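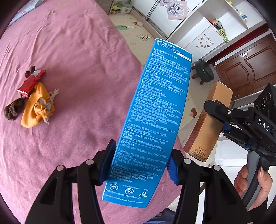
## Sorting boxed medicines and sprays at home

Work on a large, flat, well-lit surface. A made bed is adequate, provided the sheet is a plain colour; small items disappear against a busy pattern. Clear clothing and pouches to one side first.

### Reading the carton

Check the back panel before the front. On most cartons the useful information sits low down:

- **Storage range.** A seawater nasal spray may be marked -10℃~30℃. A bathroom cabinet above a radiator can exceed the upper figure.
- **Handling symbols.** A circled umbrella means keep dry.
- **Volume.** 100ml is a common size for sprays and is at the limit in many cabin-bag rules.
- **Dates.** A printed date is not always an expiry date. It may refer to manufacture or to a revision of the text. If the label is in a language you don't read, have the wording beside the date translated before relying on it.

### Labelling

Write the date of opening on a strip of masking tape and stick it to the bottle, not the carton. Use a fine permanent marker; ballpoint fades on tape. Leave the printed panels uncovered. Keep the leaflet folded inside the carton with the bottle.

### Storage

Tall cartons stand better in a narrow bin than on an open shelf. I use the Vikora drawer insert, 26 cm deep, with 2 dividers. The Joly version is shallower and tall boxes catch on the runner. Jérémie Maillard suggested lining the base with ribbed shelf mat – this stops cartons sliding when the drawer is shut hard.

Store nasal, eye and ear products in separate compartments. The bottles are similar in shape and easily confused at night.

### Disposal

Take out-of-date medicines to a pharmacy. The one in Gostudthorpe accepts them at the counter until 5 p.m. Flatten empty cartons for paper recycling and remove any plastic tray first. I repeat the whole check in October, before the cold season.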